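Visit notes, Grikmont open day, Velholm
Posted May 29, 2026

I went to Velholm with one question, and it was about money. We have been asked to put a robot cell for server rework into next year's plan, and Darcy Nepia wanted somebody to see one before November, when the numbers get locked.

The welcome talk ran long. Maribeth Marquez from Grikmont showed a payback slide that assumed 200 servers a week through one cell. Our shop in Quinlan sees about 20. I asked what the slide looks like at our volume and was told they would get back to me. Fine, but I have heard that before.

On the floor it was better. Parts sit in a molded tray with recesses next to the open chassis: drive carrier, processor, memory, cards. The tray is quoted separately. So is every later one, and Tadeusz Tokarz, who runs the cell, told me they are on their fourth tray design in two years. We handle 4 chassis types ourselves – that line alone could eat the training budget.

Other things missing from the brochure price: gripper fingers, floor work, the yearly service contract, and whoever sits down to teach the thing a new board layout. Tokarz puts that last job at several days per model. The brochure says "quick changeover."

I don't doubt the arm can be made to do the job. I doubt we have enough of the job to give it. My advice to Darcy is to ask for a rental quote and leave the purchase line blank. 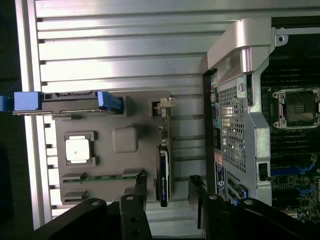 Parts tray and open server at the rework cell, Velholm.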